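Treatment Room Safety Walk-Through, with Comments
Wudine Chiropractic, Room 4
Completed May 23, 2023

Adjusting table, drop pieces and locks: OK
Comment: All the drops hold and release nicely. The headpiece was a bit stiff back in January, and I'm happy to say it moves freely again now that the hinge has been cleaned.

Face paper and table wipe-down: OK
Comment: Thank you, everybody, for keeping this up between visits, even on the busy mornings (and we've had plenty of those lately!).

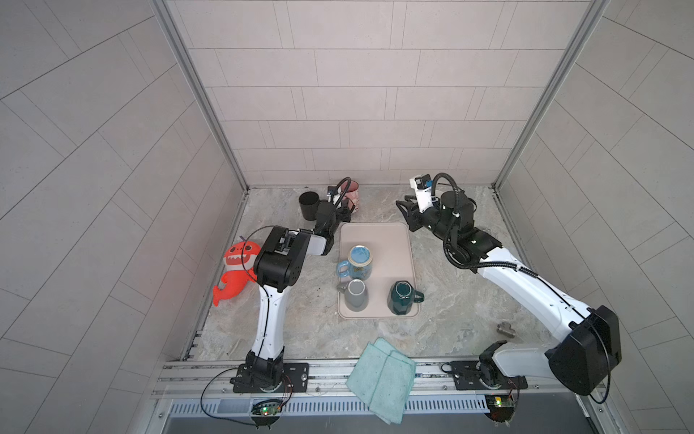
Step stool, rubber feet: NEEDS ATTENTION
Comment: One foot is worn nearly smooth. Please use the stool from the front desk until the new feet come in from Brivus.

Hot pack unit, cord and plug: OK
Comment: Cord is sound, tag 351 is still readable. Do remember to check the water level before the first patient, and let the pack rest in its cover for 5 minutes.

Door and hallway clear for walkers and wheelchairs: OK
Comment: The coat rack can stay where it is for now.

Next check: same list, Room 5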